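Home | Boards | Search | Log in

Dudilach Community Help > Robots & Automation > Rules and Good Practice

Ground rules for recording table tasks with hand-held grippers?

Posted by pelican_bolt

Hi all! Our little group is writing a one-page set of rules for people who record table setting with a pair of hand-held grippers. The project is called Flostilell and the goal is 500 good recordings of the same small job: plate, fork, knife and spoon, placemat, wire basket for the cutlery. I love this work, and the people doing it are keen, but everybody has their own habits. One person starts with the grippers resting on the table, another starts with them already in the air. One person re-records every fumble and another keeps them all.

What do you put in your rules? I'm mostly after things about the start position, the cables, and what counts as a recording you keep. I'd rather not hand people ten pages. Also, does anybody have a rule for how long one person should go before swapping out?

3 replies

drellier_dan

Oh, this is my favorite subject! We went through the same thing at Pelupessy last December and ended up with a sheet that fits on one side of paper. Steal whatever you like.

Start position first. Pick one and write it down. Ours is both grippers in the air over the table, hands still for a slow count of 3, then go. End the same way. It feels silly for the first few takes and then you stop noticing, and trimming the recordings later gets so much easier.

Second, vary the layout on purpose, but write down what may vary. We let the plate sit anywhere on the placemat and let the cutlery begin in the basket or on the table. The placemat and the table stay put. If you leave it up to people they'll drift back to the same neat arrangement every time (I do it too) and you get hundreds of near copies.

Keep the fumbles, within reason. If a fork slips and you pick it up again and finish, that's a fine recording and a useful one. If you reach in with bare fingers to fix something, toss it. That one is strict with us -- once the grippers are in your hands, only the grippers touch the things on the table.

Cables are where I'd spend the most words. A gripper cable can run back along the forearm or hang down past the hand, but check before each take that you can reach the far side of the table without pulling it tight. Watch for a cable lying over the front edge of the table too, where it can catch on a hanging placemat.

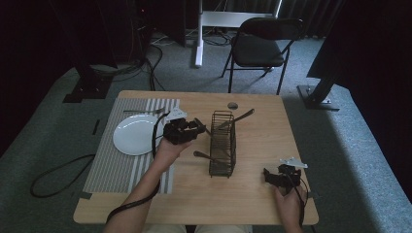 What we check before each take

1. Cables have slack at full reach, on both sides.
2. Nothing on the table that isn't on the day's list.
3. Coils on the floor pushed clear of your feet and the chair legs.
4. Sleeves up or snug at the wrist.
5. Both grippers open and close all the way, twice.
6. Hands still, count, begin.

It takes us around 20 seconds now. On swapping out: we go by the person. Wrists get tired before people admit it, so our sheet says anyone can stop at any point, mid-take included, and the take is just marked as dropped. Good luck, I'd love to see your page when it's done!

mossy_keys

Tape. Put tape on the carpet for the table legs and the stands. You will bump them.

wren_on_wheels

Agree with most of what Dan wrote, especially the bare fingers rule. Two additions from me.

Name a keeper for each session, somebody who isn't holding the grippers and who marks each take keep or drop right away. We tried doing it at the end of the afternoon and people were guessing. My last batch had 493 takes in it and I would not want to sort those from memory!

The other thing is knives. Use dull table knives, and decide which way the blade points when one goes into the basket. We say blade down. It's an easy rule to follow and you'll be reaching past that basket all day. I'd also put a version number at the top of your sheet and note it with every session. When you change a rule halfway through -- and you will, we're on our fourth sheet -- you can tell which recordings were made under which one.

No idea about the start position, we've never settled ours. Going to try the slow count.

pelican_bolt

This is great, thank you! The count and the keeper are both going in. Dan, do you count out loud or in your head?

drellier_dan

Out loud when someone's new, in my head after that.

Related posts

How do you label a take where only one gripper was used?
Writing a stop rule that people will follow
Wire baskets or cups for cutlery tasks?
Checklist for moving a recording setup to another room
Floor tape that comes off carpet cleanly

Contact the moderators | Copyright Dudilach Community Help | Back to top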